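Home | Forums | Workshop & Storage | Search | Log in

Foam shoe holders – keep or toss?

marlina_p
I've got a pile of those black shoe-shaped foam holders from a Talmont order and can't decide what to do with them. Right now they're on the yellow two-tier table in the back room, and I'd like that table back before November.

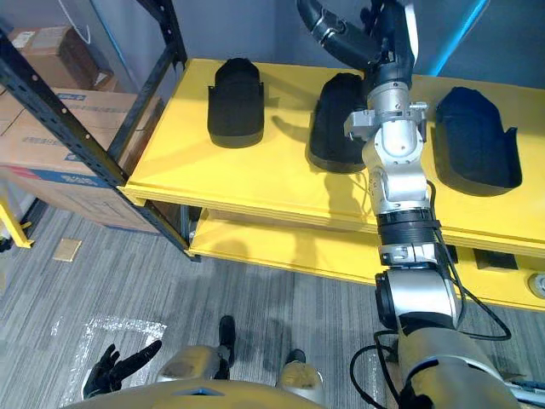

My plan was to stand them on the lower shelf and keep my good flats in them. Anyone tried it?

rami_ah
Toss them. I kept 27 of the things for 2 years and used maybe one.

KMenon
Disagree with Rami! Mine hold gloves, tape, all sorts – the deep ones with the tall back are great for that. Black foam does show every bit of lint though.

rami_ah
So does a drawer, and I already own a drawer.

marlina_p
Ha, fair. Kartini, do you wash yours or just brush them?

KMenon
Lint roller, then a damp cloth. I wouldn't put them in the machine.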